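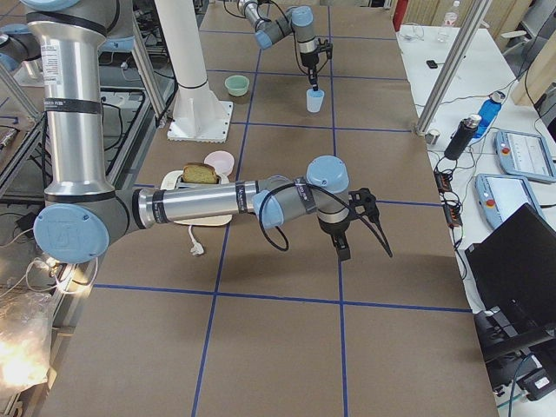 Lesezeit: 4 Minuten · 533 Wörter im ersten Entwurf, inzwischen ein paar mehr

Toaster (Küchengerät)

Stand: Februar, von der Redaktion des Küchenlexikons Semimlow

Der Toaster, in älteren Haushaltsbüchern auch Brotröster, ist ein elektrisches Kleingerät, das Brotscheiben mit Strahlungswärme bräunt. So steht es in jedem Lexikon, und so muss es auch in meinem stehen. Ich schreibe diese Einträge aber nun mal allein und am liebsten beim Frühstück, also gibt es dazu auch ein bisschen was aus meiner eigenen Küche.

Bauformen

Am weitesten verbreitet ist der Schlitztoaster. Die Scheibe steht senkrecht im Schacht, links und rechts davon glühen Heizdrähte, und wenn die Kruste oben ein Stück herausschaut, ist das ganz normal — bei größerem Kastenbrot geht es oft gar nicht anders. Der weiße Toaster auf dem Bild ist auch so einer, mit einer goldbraunen Scheibe im Schlitz. Weiß war lange die Standardfarbe für solche Geräte, und ich mag sie bis heute lieber als Chrom, auf dem man jeden Fingerabdruck sieht!

Daneben gibt es den Langschlitztoaster, in den zwei Scheiben hintereinander passen (oder ein schön langes Stück Bauernbrot), den Flachtoaster, auf dem das Brot liegt und gewendet werden muss, und den Klapptoaster, bei dem man die Seitenwände von Hand öffnet. Den Klapptoaster kenne ich von meiner Großmutter in Joltholm. Abgeschaltet hat der sich nicht von selbst, man musste danebenstehen und schnuppern. Geschmeckt hat es trotzdem.

Funktionsweise

Beim Herunterdrücken des Hebels senkt sich der Brotträger, der Stromkreis schließt sich, und der Träger wird unten festgehalten, in vielen Geräten von einem kleinen Elektromagneten. Früher beendete meist ein Bimetallstreifen den Vorgang, heute übernimmt das in der Regel eine einfache Zeitschaltung. Dann löst sich die Halterung, die Feder zieht den Träger hoch und das Brot springt. Mein Gerät wirft ziemlich kräftig, ich habe schon Scheiben hinter der Spüle hervorgefischt.

Die Farbe entsteht durch die Maillard-Reaktion, bei der Zucker und Eiweißbausteine miteinander reagieren. Dabei bilden sich auch die Röstaromen, wegen denen man überhaupt toastet. Wer es zu weit treibt, bekommt bittere Stellen und mehr Acrylamid, deshalb lautet die übliche Empfehlung: vergolden statt verkohlen. Die Zahlen am Drehregler sind übrigens nicht genormt. Eine Vier ist beim einen Hersteller hellblond und beim nächsten schon fast Zwieback.

Geschirr und Zubehör

Zum Toaster gehört in meinen Augen immer etwas drumherum. Ich stelle gern Schalen dazu, eine für Butter, eine für Obst, und bin inzwischen ganz bei Pastellfarben gelandet. Blassgrün und Hellrosa neben einem hellblauen, durchscheinenden Becher, das sieht einfach nach Morgen aus. Eine Müslischale sollte für meinen Geschmack 260 Milliliter fassen, kleinere laufen beim Rühren über. Leichtes Geschirr hat den Vorteil, dass man es auch verschlafen tragen kann, und bunt sortiert weiß in der Familie jeder, welche Schale seine ist.

Brötchenaufsatz und Zange sind Geschmackssache. Eine Zange aus Holz finde ich praktisch, Metall hat im Schlitz nichts verloren, auch dann nicht, wenn man »nur ganz kurz« nach dem Krümel angelt.

Aufstellung und Kabel

Der Toaster braucht eine ebene, standfeste Fläche und freie Luft nach oben. Unter Hängeschränken und neben Vorhängen hat er nichts zu suchen. Ich halte 30 Zentimeter Abstand zur Küchenrolle, das ist meine Hausregel. Das Netzkabel führt man so, dass es nicht über die Tischkante hängt. Nach dem Frühstück ziehe ich den Stecker und lasse das Gerät erst abkühlen, bevor es in den Schrank wandert.

Reinigung

Die Krümelschublade gehört regelmäßig geleert, und regelmäßig heißt bei mir (ich gebe es zu) alle 10 Tage. Vorher Stecker ziehen, abkühlen lassen, Schublade über der Spüle ausklopfen. Geräte ohne Schublade dreht man vorsichtig um und klopft leicht gegen den Boden. Außen genügt ein feuchtes Tuch mit einem Tropfen Spülmittel, innen kommt kein Wasser hinein.

Regionales

In Grisedville, wo ich ein paar Jahre gewohnt habe, toastet man das Brot zweimal auf niedriger Stufe und lässt es dazwischen kurz stehen. Die Scheibe wird dadurch knuspriger und bleibt trotzdem hell. Mit Graubrot vom Vortag gelingt das am besten, mit ganz frischem Brot habe ich es noch nie ordentlich hinbekommen.

Verwandte Einträge

Brotkasten
Eierbecher
Frühstücksschale
Kastenbrot
Krümelschublade
Röstbrot nach Grisedviller Art
Trinkbecher
Waffeleisen

Zuletzt bearbeitet

Buttermesser
Wasserkocher
Zwieback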